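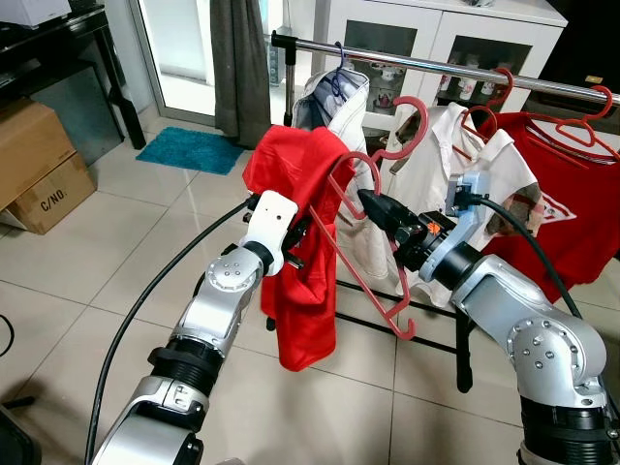

A robotic arm holds a red shirt beside a rack of clothes.

Hemmin pension scheme appoints Nisent as investment consultant

September 16, 2026

The trustees of the Hemmin Group Retirement Plan have appointed Nisent as investment consultant, ending a long arrangement with Urham. The change took effect at the start of the month and covers both sections of the plan.

The plan has assets of £200m and more than 3,000 members, most of whom have left the company or are already drawing a pension. It closed to new entrants on the final salary side some years ago. Current staff build up savings in a separate money purchase section, which is smaller but is the part of the plan that is growing.

Nisent will advise on investment strategy, the choice and monitoring of fund managers, and the design of the default fund for money purchase members. It will also produce the quarterly performance report. Actuarial work and day-to-day administration are not affected. Both stay with Ernow, which has carried them out under a separate contract since the plan was last reorganised.

Duangjai Boonyarit, who chairs the trustees, said the board had wanted a smaller firm and a named adviser who would attend every meeting.

"We had good advice over the years and we are grateful for it," she said. "But the plan has changed shape. We pay out more than we take in now, and the questions we bring to a meeting are about cash, timing and how much risk we still need. We wanted someone who would spend their time on those."

The tender

The trustees decided at the end of last year to put the contract out to tender. They had last tested the market before the closure of the final salary section, and the plan's lawyers had advised that the terms should be looked at again in any case.

Seven firms were sent the tender papers. Each was asked to set out how it would run the plan's move to lower-risk assets, what it would charge, and which of its staff would do the work. Firms were also asked to say where they had a commercial interest in any product they might recommend. Those that wished to offer fiduciary management, where the consultant takes investment decisions on the trustees' behalf, were told that the board wanted to keep those decisions for itself.

Shortlisted firms presented to the trustees in June. Part of each session was given to a case put together by the board, in which a fund manager announces that it is closing a fund to which the plan has committed money. Firms were shown the case when they arrived and had a short time to prepare.

According to the trustees' note to members, the board gave the heaviest weight to the quality of the people proposed, followed by the clarity of their written advice. Cost came third. The note says that Nisent was not the cheapest bidder, though its quote was lower than the plan's present spending on investment advice.

Urham took part in the tender and was among the firms shortlisted. It has agreed to hand over its files and to answer questions from Nisent until the end of the year at no further charge.

Fees

The new contract is on a fixed annual fee. It covers four regular board meetings, the quarterly reports, the yearly review of the statement of investment principles and any telephone or email queries in between. Manager selection exercises will be charged separately, at a price agreed before the work starts.

Under the old terms a basic retainer was topped up by hourly charges, and the trustees said these had become hard to budget for. In a year with a lot of project work the extra charges had come to more than the retainer itself. Ms Boonyarit said members of the board had sometimes held back from picking up the phone.

"You should be able to ask your adviser a simple question without wondering what it will cost," she said.

The contract has no fixed end date. Either side can give three months' notice, and the trustees will score Nisent each year against a set of written objectives. Pension trustees are required to set objectives for their investment consultants, and the board said it had rewritten its own from scratch instead of carrying over the old ones. Among the new measures are how quickly papers arrive before meetings, whether advice is given in plain language, and how well the plan's income matches the pensions it has to pay.

Moving the assets

Nisent's first large task is a review of the £80m that the plan still holds in shares and other growth assets. The trustees have said that they intend to bring this down over time and to put the proceeds into government and corporate bonds, with the aim of matching the payments due to pensioners more closely. No timetable has been set. The board expects to see a first paper from Nisent before the end of the year and to take a decision on it in the spring, once the results of the next actuarial valuation are known.

The funding position has improved since the previous valuation, helped by higher bond yields, which reduce the value placed on future pensions. The trustees said this gave them room to think about how much risk was still worth taking. They have discussed with the company whether the final salary section might one day be passed to an insurer, but both sides describe those talks as early and say no approach has been made to the market.

The review will also look at a holding in commercial property that has been slow to sell. The manager of the property fund has placed limits on withdrawals, and the plan has a request in the queue. Nisent has been asked to advise on whether to keep that request in place or to look for a buyer for the units elsewhere.

Some of the existing fund managers are likely to be kept. The note to members says there is no plan for a wholesale change, and that any manager who is replaced will be given notice in the normal way.

Money purchase members

For staff in the money purchase section, there is no change to contributions or to the range of funds on offer. The online account is run by Ernow and log-in details stay the same.

Nisent will carry out a review of the default fund next year. Most members are invested in it, many of them because they have never made a choice of their own. At present it moves savers gradually from shares into bonds and cash as they get closer to their chosen retirement age, on the assumption that they will buy an annuity. The trustees said that few members now do this. A larger number leave their savings invested and draw on them, or take them as cash, and the board wants to know whether the final years of the default fund still suit them.

A survey will go out to members before the review starts. It will ask when they expect to stop work, whether they have other pensions, and how they think they will take their money. Paper copies will be posted to anyone who has not given an email address. The trustees would also like members to check that the retirement age shown on their account is right, as the default fund works from that date.

Members who want to talk about their own choices should speak to a regulated financial adviser. Neither the trustees nor Nisent can give personal advice.

What pensioners need to know

Pensions in payment are not affected by the appointment. They will be paid on the usual dates and into the same accounts, and increases will continue to be worked out under the plan rules. There is no need for pensioners to contact anyone or fill in a form.

The trustees have reminded members that Nisent will not telephone, email or write to them. Anyone who gets a call from a person claiming to act for the plan's investment consultant, or who is offered a free pension review, is asked to end the call and tell Ernow. The board said a small number of members had reported calls of this kind after the last change of provider.

The full note to members is being posted with the autumn newsletter – it is also available through the online account, under plan documents. The updated statement of investment principles will be added once the trustees have approved it. Questions about the appointment can be sent to the secretary to the trustees, at the address given on the back page of the newsletter.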